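# Getting to the lifts without a car: the summer bus in Bresance

Student project report, Feb 10, 2025
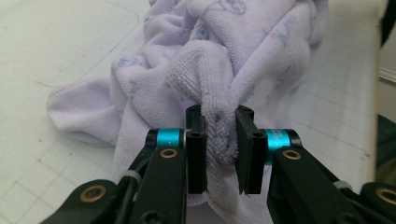 Signe Kárason wrote to us, after reading the first draft, that we should stop calling it a ski bus, as in summer it carries hikers, cooks and schoolchildren and not one pair of skis. We have changed the word everywhere. In this report it is the valley bus.

## 1. Background

Bresance is a ski village, but the lifts also open for walkers and mountain bikers between June and the start of September. The upper station stands at 2,126 meters. From there you can walk to the Zuler hut and further on to the old border path. Most summer visitors drive to the lower station and leave the car there all day. The parking area is full before lunch when the weather is good, and then cars stand along the road up to the bridge.

The valley bus is run by Werkis. It connects the train station, the village square and the lower lift station. In winter it is free with the lift pass. In summer it must be paid, and the timetable is much thinner. Our question was simple: why do so few summer visitors use it?

## 2. What we did

We were 2 students. We stayed in the village for 6 days and asked people questions at the lower lift station, in the morning when they arrived and in the afternoon when they came down. We used one sheet of paper with short questions in English and French. In the end we had 81 completed sheets. Some people were in a hurry to catch the lift and answered only the first half, and we did not include these.

We also took the bus ourselves at different hours, and we spoke with two of the drivers during their break. They did not want to be named, but they were friendly and explained to us how the summer timetable is made.

## 3. Results

More than half of the people we asked did not know that the bus runs in summer. This surprised us, because the stops are the same as in winter and the signs are still there. But the paper timetable at the square was the winter one, and it was still hanging on our last day.

Among those who knew the bus, the most common complaint was the last departure from the lift station. The lift closes half an hour after the last bus has left. A person who comes down with the last cabin must walk to the village along the road, or ask for a ride. One family told us they did this once and after that they took the car.

The price was mentioned less than we expected. Several people said they would pay it without problem if the ticket could be bought together with the lift ticket, at the same window.

Mountain bikers had a separate problem. The bus has no bike rack in summer, and the driver decides if a bike may come inside. On a quiet bus it is usually allowed – on a full one it is not, and the rider cannot know this before.

## 4. Suggestions

- Move the last departure so that it waits for the last cabin.
- Replace the timetable at the village square before the lifts open.
- Sell the bus ticket at the lift window.
- Try a bike rack on one of the buses for one season.

The first point looks easy, but the drivers told us it would change the end of their shift, and the bus must also meet the evening train. We did not have the full train timetable for the season, so we cannot say how big the problem is.

## 5. Limits of the work

Our days were mostly sunny. In bad weather the visitors are probably different people, and perhaps more of them take the bus. We also asked only at the lift station, so we missed everybody who stays in the village or walks from the other side. For the theory part we used the course reader by Jankauskaitė, mainly the chapter on transport in small resorts.

The question sheet in both languages is in the appendix, together with the table of answers.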